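Uden's Repair Evening Outgrows Its Back Room and Moves to the Old Lendex Building

The monthly repair evening in Uden is packing up its screwdrivers, its soldering irons and its well-traveled coffee urn and moving across town in March, after a winter in which the line for the sewing table regularly stretched out the door and into the bicycle racks.

The evenings have been held for years in the back room of the Mac Carthaigh furniture store, where regulars would squeeze between the stacked dining chairs with a broken toaster under one arm and, more often than you might think, a lamp under the other. It was a cozy spot and a good many people were fond of it, but it was never meant to hold more than a couple of dozen visitors, and lately it has had to hold a great deal more than that. In January the doors had to be closed at 8 p.m. with people still waiting outside, some of them holding things that had been on the kitchen counter since before Christmas.

The new home is the ground floor of the former Lendex building, which most people in town will remember as the place where you went for wallpaper. It has wide windows on the street side, a ramp at the front entrance and enough room for 10 work tables, where the back room could take four at a squeeze. The store is letting go of its old shelving for the new place as well, and there will be a separate corner for bicycles, so that anyone who has come about a zipper no longer has to step over a chain.

Last year the group looked at 536 items, from vacuum cleaners and hair dryers to a music box with a missing tooth. Of those, 70 percent went home in working order. Most of the others needed a part that is no longer made, or were glued shut in a way that made it hard to open them without breaking something else — a sore subject at the electronics table, where it can be relied on to come up at least once an evening.

Small appliances are still what people bring most, with clothing a close second. Radios have made a comeback too, and the old ones are often the easiest to deal with. A good many of them need little more than a patient cleaning of the contacts and the volume knob, a job that visitors are encouraged to take part in themselves, sitting down beside the repairer with a cup of coffee. It takes longer that way, of course, but people go home knowing how the thing comes apart, and quite a few of them come back the next month to lend a hand with somebody else's.

Rent for the first 2 years will be covered in part by Brinusico, the local paint supplier, which has also promised to freshen up the walls before the opening. The rest will come from the jar by the door, as it always has. Repairs will stay free, and visitors pay only for parts.

Packs of cotton swabs, rags, sewing thread in dark colors and plain white candles (good for a stubborn zipper) are always welcome as gifts, and can be dropped off at the furniture store during opening hours until the move.
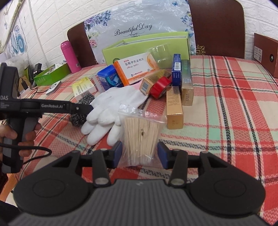
One longtime visitor said she would miss the back room terribly, drafts and all, but that she had stood outside in the sleet in January with a sewing machine in a shopping cart and did not care to do it again. She also hoped the new place would keep the round table by the coffee, where people wait their turn and where, by her own account, she has learned more about her neighbors than in all her years on the same street.

The round table is coming along. The first evening at the new address starts at 7 p.m., and there is no need to sign up beforehand, though anyone bringing something larger than a microwave is asked to call the store first. Parking is behind the building, and the side gate will be open until 10.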